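Fórum da Casa > Limpeza e manutenção > Pisos

Marcas redondas no piso cor de areia depois de limpar: cera antiga ou cimento queimado estragado?

Publicado por Mio Sekiguchi
Terça-feira, 3 de outubro de 2023

Bom dia a todos. Peço desculpa pelo meu português, moro no Brasil faz 7 anos e ainda escrevo devagar.

O chão da minha sala de trabalho é bege, com manchas naturais mais claras e mais escuras, parecido com cimento. O proprietário anterior me disse que era cimento queimado, mas ele não tinha certeza. A sala tem 17 metros quadrados. Trabalho muitas vezes sentada no chão e costumo deixar as coisas ali mesmo, o telefone, os cadernos, a xícara.

No mês passado comprei um limpador da marca Pestley e passei com pano, sem diluir. Depois de secar apareceram umas marcas redondas, mais foscas que o resto. Quando olho de pé quase não vejo. Quando me abaixo perto da janela, vejo bem. Já passei água morna duas vezes e não mudou nada.

As minhas dúvidas são as seguintes. Primeiro, como posso saber se o piso é cimento queimado de verdade ou se é porcelanato que imita? Não encontro rejunte, mas perto da porta tem uma linha muito fina. Segundo, preciso remover alguma camada antes de encerar de novo? Um vizinho ofereceu um removedor Skaltitz que sobrou da obra dele, porém tenho medo de usar. Um profissional me pediu 960 reais para fazer tudo e eu gostaria de entender o serviço antes de pagar.

Também queria saber se a capinha do telefone pode manchar o piso. A minha é lilás e às vezes fica o dia inteiro no mesmo lugar.

Agradeço muito a atenção.

Vasberg
Respondeu no mesmo dia

isso é cera velha, joga removedor e esfrega com vassoura dura que sai. no meu saiu. 960 tá caro

Amano
Respondeu no dia seguinte

Olá, Mio. Eu também não sou nativo, aprendi português já adulto, então vamos nos entender bem. Trabalhei 13 anos com acabamento de pisos e vou tentar responder por ordem. Antes de tudo, não aconselho a vassoura dura. Se for cimento queimado com resina, ela risca, e o risco junta sujeira.

Para saber qual é o piso, escolha um canto escondido, atrás de um móvel, e ponha uma gota de água. Espere dez minutos. Se a gota escurece o chão, ele está absorvendo, e então é cimento com pouca proteção naquele ponto. Se a gota fica em cima e o chão continua igual, pode ser porcelanato ou pode ser cimento bem selado. Neste segundo caso o teste não decide sozinho. Bata de leve com a unha ou com uma moeda: o porcelanato costuma dar um som mais agudo, e o desenho das manchas se repete de uma placa para outra. No cimento o desenho nunca se repete.

A linha perto da porta me interessa. Se ela continua reta até a outra parede, eu penso em placas grandes com rejunte da mesma cor. Se ela para no meio ou faz curva, deve ser fissura de retração, coisa comum e sem perigo.

Sobre as marcas foscas, elas me parecem produto concentrado que atacou o brilho da cera ou da resina. Repita o teste da gota em cima de uma marca. Se ali a água escurece o chão e ao lado não escurece, a proteção foi embora nesse lugar e água morna não vai resolver.

Quanto ao removedor, leia o rótulo antes de abrir. Removedor de cera e removedor de resina são coisas diferentes, e o segundo pode levar tudo. Se mesmo assim quiser experimentar, faça num pedaço do tamanho da mão, com luvas e a janela aberta, e enxágue duas vezes.

Sobre o telefone, borracha escura e silicone barato podem deixar sombra em piso encerado quando ficam muitos dias parados. Um dia eu acho pouco. Tenho um piso bege manchado quase igual ao que você descreve, e um telefone com capinha lavanda também vai parar no chão. Não vi sombra nenhuma até hoje.

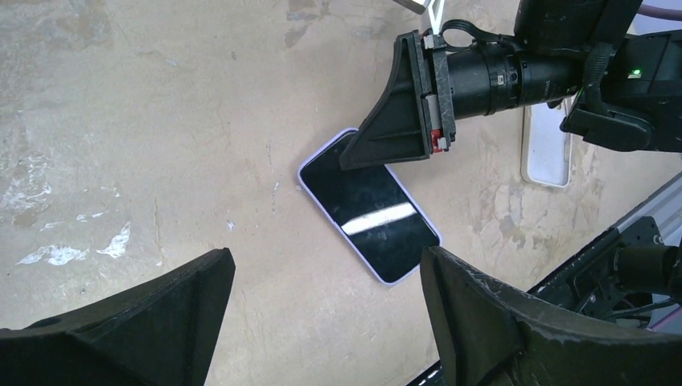

O que perguntar ao profissional

Peça para ele dizer por escrito qual produto vai remover e qual vai aplicar, e quantas demãos. Pergunte se o preço inclui lixamento. Para uma sala do seu tamanho, com lixamento e duas demãos de resina, o valor não me assusta. Só para lavar e passar cera, eu achei alto.

Peça também uma amostra num canto e espere secar até o outro dia, porque molhado todo piso fica bonito.

Comentário de Mio Sekiguchi

Muito obrigada, Amano. Fiz a gota atrás da estante e ela ficou em cima, sem escurecer. Em cima da marca escureceu um pouco. A linha da porta faz uma curva pequena e termina debaixo do tapete, então acredito que é cimento mesmo. Devolvi o removedor ao vizinho. O profissional vem fazer a amostra em novembro e eu escrevo aqui o resultado.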